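Forums > Workshop & Bench > Processors and Sockets > Storing loose chips
Last updated: 26 Jan 2021
9 replies | 56 shares

udutcombe_lad
Evening all. I've inherited a biscuit tin of old desktop processors and I'm trying to do right by them, after years of keeping mine wrapped in kitchen foil in a drawer (I know, I know). I rather fancy a rigid plate with a proper pocket for each chip, so you can see it and nothing slides about. My favourite so far is the sort with raised walls and little cut-outs at the corners, so you aren't forever picking at the edges with a fingernail.

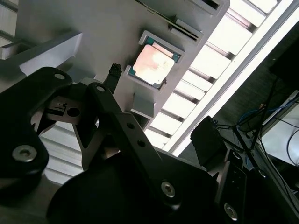

Chip in its pocket on the grey plate, green edge just showing at the sides.

The square pocket is what sold me, and I do love the colour of that metal lid, almost pinky copper. Would anyone use a plate like this for long-term keeping?

Lærke Lauritsen
Oh, that's a handsome thing! I'd use one on the bench all day long, but for storage I'd still want a lid over it. Dust gets everywhere in my house, and I have two cats.

wuketham_bits
Sorry to be the grump, but I don't agree with open plates at all. Anti-static clamshells every time. I've got 949 chips put away in them and they stack beautifully.

Lærke Lauritsen
949! And there's me feeling guilty over a shoebox. I do find clamshells a pain to open, mind, and I've dropped more chips getting them out than I ever have from a tray.

Boonsong S.
I'm somewhere between you two. Tray for whatever I'm working on, clamshell for the rest. Do check what the plate is made of before you leave anything in it for years, as ordinary plastic can hold a charge. And look for the small notch on the lid before you set one down, so they all face the same way.

wuketham_bits
Fair enough on the notch. Still wouldn't leave mine out.

udutcombe_lad
Thank you all, you've been very kind about the foil. Clamshells ordered, and I'll keep a plate by the lamp for sorting.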